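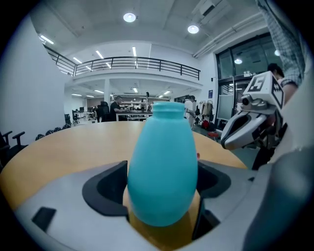 Progress report, second period
Common table and refill point, Henska floor
Prepared for the Wanyama small works fund by Geeta Pandey

1. Status

The work is on schedule except for the storage item in section 5. Spending is within the approved budget of $800. The round table is in use every weekday, and the bottle trial has entered its second phase. One decision is requested from the fund (section 7).

2. Work covered by the grant

The application listed three items: a shared round table with a wooden top for the open-plan area, a set of reusable plastic bottles to replace single-use cups at the table, and a place to wash and store the bottles. The first two are complete. The third is partly complete.

3. Table

The table was supplied by Vavwood and assembled on site in one morning. The top has a light honey finish with a clear coat. Round was chosen over rectangular after the floor plan was checked: a rectangular top of similar area left a corner in the path to the fire door.

Two faults were found in the first period. The base rocked on the uneven section of floor near the columns, and the coating marked when hot mugs were left on it. The rocking was fixed by turning the base a quarter and adjusting the feet. The marks came out with the supplier's polish, except for one near the edge, which has been left. Cork mats are now kept in the kitchen drawer.

The finish reflects the ceiling lights. Four users raised this as a nuisance when reading printed pages. Switching off the row of lights closest to the table was tested for a week and made the area too dim after 4 p.m. The lights are back on and no further change is planned.

4. Bottles

The trial stock is 33 plastic bottles. The turquoise model has a rounded body, a short neck and a flat lip that flares slightly. It was picked for the matte surface, which shows fewer fingerprints than the glossy samples, and because the rounded body has no inside corners to trap residue.

Findings to date:

Stability. The bottle stands well on the table when at least a third full. Empty bottles tip if the table is bumped. People have been asked to return empties to the tray by the sink.

Cleaning. The short neck accepts a standard bottle brush, but only the narrow type. The wide brushes bought in the first period do not fit and were passed to the kitchen. Hand washing a full tray takes about 20 minutes. The dishwasher was tried on the top rack – the bottles turned over during the cycle and held water, so the method was dropped.

Identification. Name labels lifted after a few washes. Colored bands on the neck stay in place and are now used on the bottles assigned to regular staff. Visitor bottles carry no band.

Losses. Two bottles are missing. One was returned with a split lip and has been discarded.

Use of single-use cups at the table has dropped, judging by the cup order, which went from weekly to every second week. The order also serves the meeting rooms, so the change cannot be credited to the bottles alone. A separate count will be kept from May.

5. Washing and storage

The drying rack is installed to the left of the sink. It holds 10 bottles upside down, fewer than the drawing showed, as the pegs had to be spaced wider to suit the rounded body. Washing is therefore done in batches.

The wall shelf has not been delivered. Esen confirmed the order and then reported a shortage of brackets. A revised delivery week has been requested in writing and no answer has been received. Clean bottles are kept in a covered crate under the counter in the meantime.

6. Next period

Install the shelf, or cancel and source it elsewhere if no delivery week is given by the end of the month.
Start the separate cup count.
Re-check the table feet and tighten the base bolts.
Replace the missing bottles from the spares box – no purchase needed.

7. Decision requested

Approval to move the unspent brush allowance to a second drying rack of the same type. The total budget does not change. If approved, the rack can be fitted on a Sunday, when the kitchen water can be shut off without affecting staff.

Receipts for the table, bottles and first rack are attached to the finance copy of this report.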